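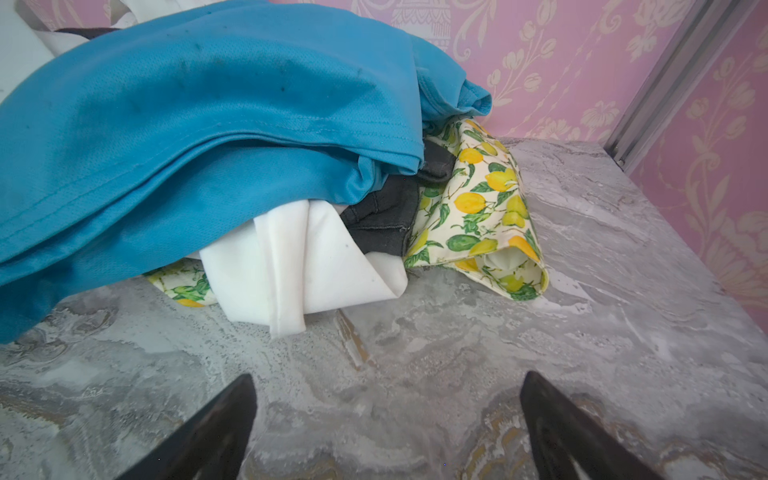
From: Zoriana Semeniuk
To: laundry-and-linens list
Date: 19/03/2023
Subject: Re: sorting mixed loads before folding

Enda Moriarty wrote:

> We have been doing the sort at the washer and then again at the folding
> table, and I would like to drop one of the two. Which one do people skip?
> Our loads are mixed, adults and kids, plus kitchen things. The jeans
> always seem to end up wrapped around something small. Also, does anyone
> fold straight out of the heap, or do you spread it all out first? I have
> one table and not a big one.
>
> Second question. What do you do with printed cotton that has a white
> back? Mine comes out looking creased whichever way I fold it.
>
> Enda

Enda,

I skip the sort at the washer, apart from pulling out anything new that might bleed. The sort at the table is the one that saves time, and you end up doing it anyway when you fold.

I don't spread things out. On a small table you run out of room and start stacking wet-weather jackets on top of tea towels. I tip the load in a heap at the back and keep the front half of the table clear for folding. Then I work from the top of the heap down.

What I do take out early is anything heavy. Denim, work pants, thick sweatshirts. They pin down everything under them, and if you tug at a T-shirt from below you get a stretched neck. Lift the denim straight up, high enough that the legs or sleeves come free and whatever is caught in it drops back on the heap. Don't drag it sideways. If a second piece comes up with it, hold that one down with your other hand and keep lifting.
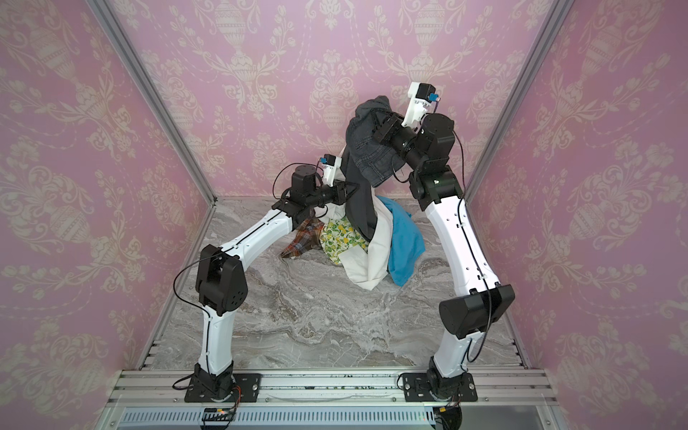 After the denim I take the plaid and other woven shirts, because they crease worst from sitting. Those go on hangers or get buttoned at the top and folded right away. Knits can wait. A mesh sports shirt can stay in the heap until the very end and it will look the same as when you started.

Whites I leave for after that. I know Larysa Lysenko does hers first and she has posted her reasons here before. My problem is that a folded white pile sits there while I handle dark things next to it, and lint moves. If you have a shelf to put it on, do it her way.

On the printed cotton, I have the same trouble with a lemon print. It is white with yellow lemons and green leaves and it shows every fold. I tried folding it in thirds, and with the print inside. What works best for me is to shake it hard once, lay it print side down, smooth from the middle outward with the flat of the hand, and fold in half only. Then it goes on top of a stack and never under one. Myroslav Polishchuk told me to iron it while damp, and I'm sure he is right, but I am not going to iron kitchen things.

The order I use now, start to finish:

1. Tip the load at the back of the table. Front half stays clear.

2. Check pockets on anything that has them. I got a ballpoint through a full load in September and lost a good white top.

3. Heavy pieces up and out. Fold them and put them straight in the basket so they make the bottom layer.

4. Woven shirts next, then prints.

5. Dark knits, then bright ones. Turn sports shirts right side out before you fold, and look them over for spots while you have them in your hands. Anything with a mark goes back to the hamper and doesn't get folded.

6. Whites.

7. Socks, if there are any left by then. I pair them in my lap.

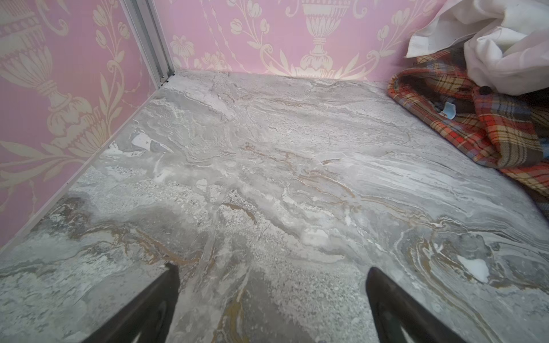
8. Wipe the table down between loads. On a gray marble pattern you will not see the lint, so wipe it even if it looks fine. I use a damp cloth and then a dry one. If your table has a raised edge or sits in a corner, run the cloth along where it meets the wall, as that is where the fluff ends up.

A load of 31 pieces takes me 20 minutes this way, not counting socks. I timed it twice. Before that I was sorting twice like you, and it took longer, but I didn't write down how much.

Sibusiso Oosthuizen asked last month about folding boards. I have the Dillen one and stopped using it. It is fine for T-shirts of one size, and mine are all different sizes. If somebody wants it, they can have it for the postage.

Does anyone have a good way with hooded sweatshirts? The hood makes the stack lean and I end up with two short stacks in the basket where I wanted one.

Zoriana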